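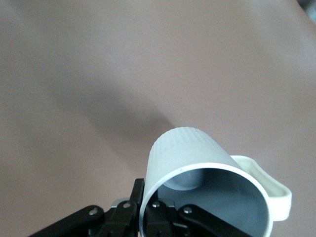 Sowerby Community Counseling is opening a free evening drop-in program in September for people who care for a parent, partner or child living with depression or anxiety. The program, called Asis, grew out of a survey in which 266 of 384 local caregivers said they had no one to talk to about their own stress. Sessions run from 6 p.m. to 8 p.m. and there is no sign-up, no paperwork and no fee – just a counselor, a few other people who get it, and tea or coffee in a plain white mug with a ribbed base.

We are so pleased to get this going! Caregivers often put off looking after their own mental health for years, and many told us a regular weekday appointment was out of reach. Asis lets them come when they can and leave when they need to.

Each evening has room for 70 people, with quiet side rooms for anyone who would like to speak with a counselor alone. Spanish-speaking staff will be there every time.

The first year is paid for by a grant from the Skamasetti Fund. Caregivers with questions can stop by the front desk at 871 Pralonine Avenue during office hours.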